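Notícias da biblioteca: o empréstimo de jogos e brinquedos continua depois das festas

Queridos leitores e queridas leitoras, com o frio a apertar e as tardes cada vez mais curtas, apetece-nos ficar por casa, e foi a pensar nisso que resolvemos prolongar o empréstimo de jogos e brinquedos, que começou em setembro meio às apalpadelas (confesso que eu própria andava com receio de que não aparecesse ninguém!) e que já vai em 600 requisições. É muita peça, muito dado e muito saco de pano a entrar e a sair pela porta da Rua da Fonte, e temos tido um gosto enorme em ver os miúdos escolherem um jogo com a mesma demora com que os pais escolhem um romance.

A Neelam Tyagi, que muitos conhecem da hora do conto, passou as últimas semanas a organizar a estante nova ao fundo da sala infantil, e chegaram entretanto 46 títulos, entre jogos de tabuleiro, puzzles e caixas de construções. O Clerkum tem lista de espera, por isso pedimos um bocadinho de paciência a quem o quer levar para as férias. Já o Nimell, que é para os mais pequenos e se joga em menos de nada, costuma estar disponível, e vale muito a pena.

As regras são as de sempre: cada cartão de leitor pode levar dois jogos de cada vez, durante três semanas, e a renovação faz-se ao balcão ou por telefone. Se faltar uma peça, digam-nos à vontade, que não há multa nenhuma. Temos uma gaveta de peças soltas e muitas vezes arranja-se ali mesmo uma substituta.

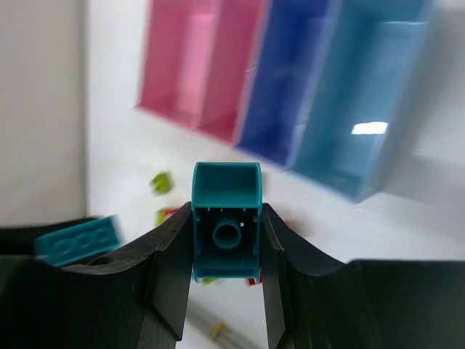

Biblioteca Municipal – Secção Infantil e Ludoteca

Continuamos também a aceitar doações, sobretudo de tijolos LEGO, que nunca são demais e que podem vir misturados, de qualquer cor e sem caixa. Pedimos só que venham lavados e num saco fechado, com o vosso nome se quiserem receber o nosso agradecimento. As doações entregues até 3 de dezembro ainda entram na estante antes das férias, e as que chegarem depois ficam guardadas com todo o carinho para janeiro.

Para qualquer dúvida, perguntem pela Neelam na sala infantil.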